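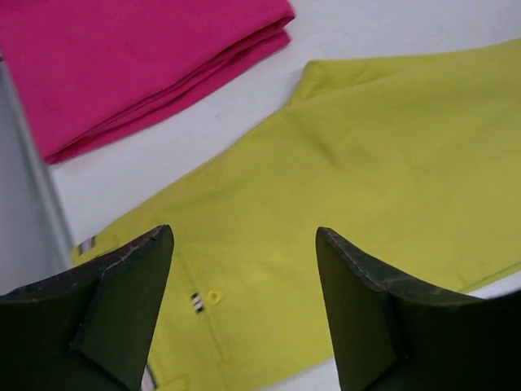

One guest from last February still thinks the cabins at Tavari are too far from the ferry, and the owner of Lahtinen Lodges doesn't argue. "It's 20 minutes on a bad road. We say so on the booking page now."

We talked by phone Mon 17 June, between two check-ins. Season's nearly full – 311 nights sold over the four cabins, against 359 for all of last year. Most of it families, a few anglers.

Prices? Up, a little. "The cleaning fee is 50 and it stays at 50. People hate fees more than they hate rates." Dogs allowed in two cabins, not the ones by the water.

The booking site, Tuvley, takes its cut and the owner would like to be rid of it. Not this year. "Half my guests woudn't find me."

Next is a fifth cabin, over at Benusau. Permit's in, road isn't. "Ask me when there's gravel." Then a car pulled up and that was teh end of the call.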